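How Do People Buy Things for a Robot Room?
Last updated: July

You maybe know how it is to save money for a bicycle. First you look at the price. Then you remember the helmet, the lock and the pump. Buying equipment for robots is the same, only the list is longer.

In the town of Dradby there is a workshop called Plamska. The people there teach robots to do small jobs at home, for example to fold a cloth. A robot does not know what a cloth is. It has to learn from many, many examples, and people make these examples with their own hands.

For this they use a gripper. A gripper is a kind of hand with two fingers which can close and hold a thing. Some grippers sit on a robot arm. Others are held by a person, like you hold a watering can – you move it, and the computer remembers how you moved.

What must be on the list?

Before Plamska buys anything, the team writes a plan. One person can use 2 grippers, one in each hand. But what if one breaks? Then the work stops and everybody waits. So the plan has spare ones too.

After that come the small things: cables, tape, labels, cloths and sheets. They are cheap, but they are easy to forget. Every gripper should have a label, so that people know which one needs repair.

How much does it cost?

A budget is a plan for money. This year the budget of Plamska for hand-held tools is 3,195 dollars. The team asked 3 shops for a price. The shop Duson was not the cheapest, but it could send everything in 14 days, and it also sells the small parts. If a finger is broken, you can buy only the finger. The other shops sell only the whole gripper, and this would cost more later.

A good question before buying is: "Where will we put it?" Robots need floor, and cables need a place where people do not trip over them. You can try this at home. Make a list for your own project, and write next to each thing the price, the number and the place.

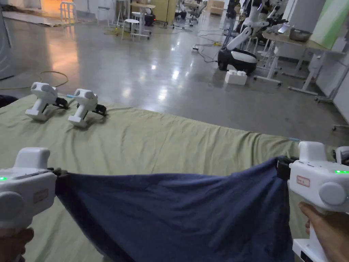
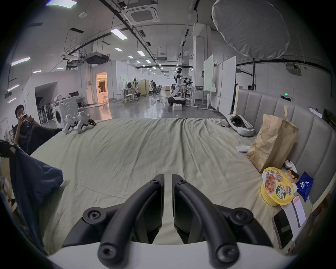
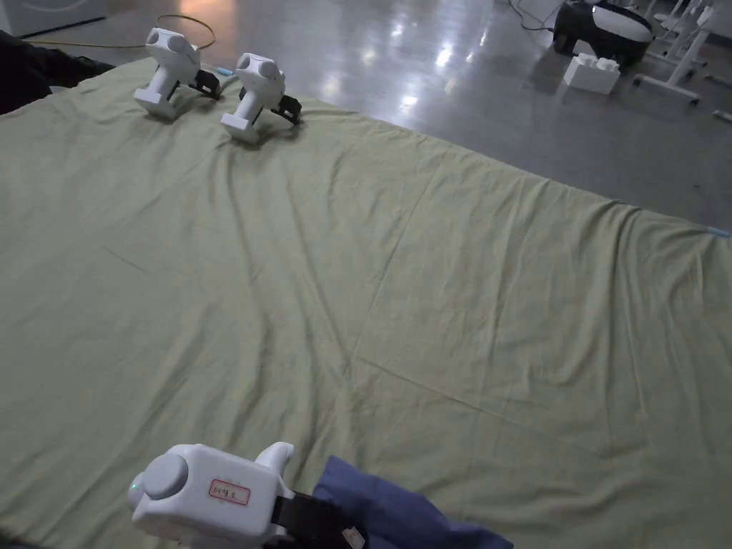

Hand-held grippers at work over a green sheet. In the first picture, two of them stretch a navy blue cloth.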